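The bag at the end of the bed

Aba Amoah keeps her spare bedding in drawstring bags. She began in April, after moving to a one-room flat in Kasach with a single cupboard, and she now does most of her sorting on the bed itself, on top of the woven mat. A dark bag with a gathered neck, she says, takes the shape of whatever space is left.

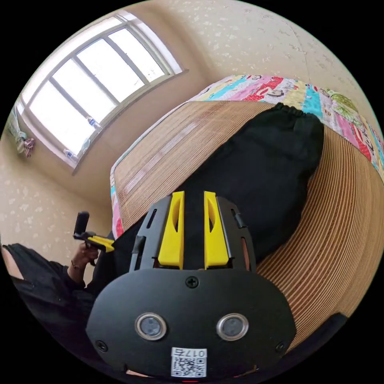

Raghda Nassar would never store a quilt that way for a whole winter, and says hers came out of its bag so creased that it took 3 days on the line to recover. She folds hers flat and turns them over once a month.

Both methods have their followers. Patchwork is the harder case, as the seams are thick and the fold lines show -- dots and bright strips especially.

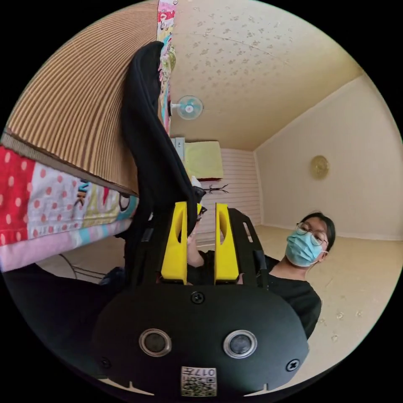
A second pair of hands helps with anything large. Hold the corners, shake once, fold in half and in half again. Small black items can be folded into a rectangle and laid across the mat until there is a pile worth putting away.
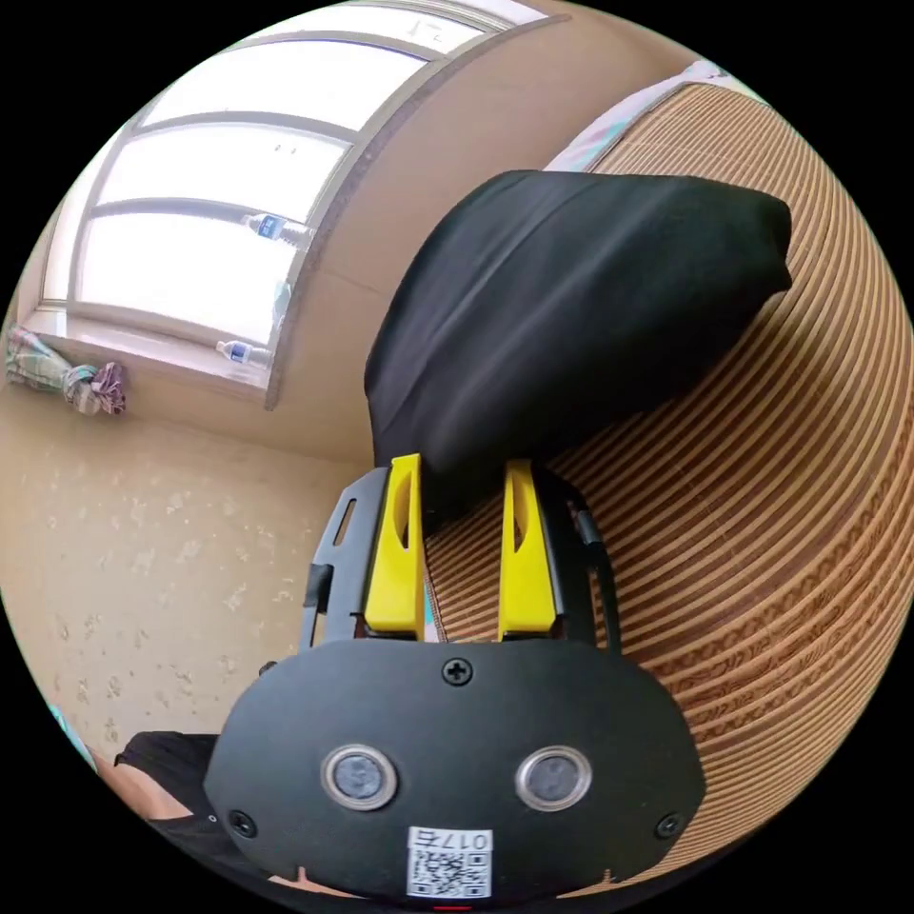
The mat itself needs little. Amoah wipes hers with a barely damp cloth, along the strips, and lets it air before the bedding goes back. Her bags came from Jimari, a market stall, and hold 40 litres each. She would buy the 80 next time.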